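# Reading a Tabletop: Grain, Glare and Edges

Furniture Surfaces, handout 7 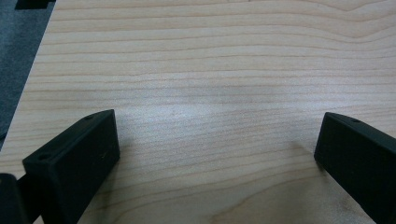 *Fig. 1. Pale tabletop with fine, close grain. Note the waves towards the upper right and the soft glare near the middle.*

Bring this sheet and a soft pencil to the practical. We'll be at the long tables in the Pakesden room and you will want something to lean on that isn't the thing you're drawing!

I love this session. Most of us eat, write and spill tea on a tabletop every day and could not say which way its grain runs. By the end of the afternoon you should be able to look at one for a minute and have plenty to say about it.

## 1. Grain direction

Start with the overall run of the lines. In Fig. 1 they go mostly from side to side, thin tan and light brown streaks stacked closely together on a creamy beige ground. When you sketch a surface like this, resist drawing every line. Put in four or five that set the direction, then look for the places where the pattern changes its mind.

Fig. 1 has a lovely one. Up towards the right-hand corner the streaks begin to curve and dip in a few gentle waves, while everywhere else they stay nearly parallel. In solid timber, a wander like that can come from the tree growing around a knot or a bend, or simply from the angle of the cut. On a printed or laminate surface it has been copied from a piece of wood (or drawn by a designer who has looked hard at one), and it is still worth sketching with care.

## 2. Colour, and what it doesn't tell you

The tone in Fig. 1 is close to maple. Write "maple-like" in your notes and leave it there. Birch, sycamore and plenty of laminates come out in the same warm, pale range, and stain muddles things further. Last March two groups named a species from colour alone on the Vastley sample boards, and both had to rub it out after looking at the underside.

Better clues, if you have the real table in front of you:

- the edge: do the lines carry on over it, or stop dead at a band?
- the underside, which is often left plain
- repeats: a printed pattern may come round again further along
- end grain, where there is any to be seen
- small chips and worn corners (look, don't pick)

From a photograph you often get none of these. The far edge in Fig. 1 looks slightly darker than the rest of the top, and you might be tempted to call that a separate edging strip. It could be shadow. Put a question mark beside it.

## 3. Glare

Look at the broad pale patch near the centre of Fig. 1. The grain is fainter there and the colour looks washed out, compared with the top and sides. It is reflected light, and it teaches you something about the finish. A high gloss gives a hard, bright reflection with a crisp outline. A satin or matt one spreads the light into a soft cloud, as it does in our picture.

Try this at your own table:

1. Stand facing the window and find the brightest patch.
2. Mark its outline lightly on your sketch.
3. Take one step to the left and look again. The patch moves with you and the grain stays put.
4. Fill in the lines you couldn't see the first time.

Step 3 always gets a gasp from somebody, and quite right too.

## 4. Surroundings

A surface never sits alone. Against the dark grey carpet in the upper left of Fig. 1 the top looks paler and warmer than it would beside a white wall. We'll test this with the Nustum card set: slide the grey card under your sample, then the cream one, and note your first impression each time before you talk to your neighbour.

## For next time

Choose one tabletop at home and make a sketch no bigger than a postcard. Label the grain direction, one irregularity, the glare, and anything you are unsure of. Uncertain labels earn full marks if you say what you would check.

The tracing paper is in drawer 22. Please put the offcuts back as well, I use them.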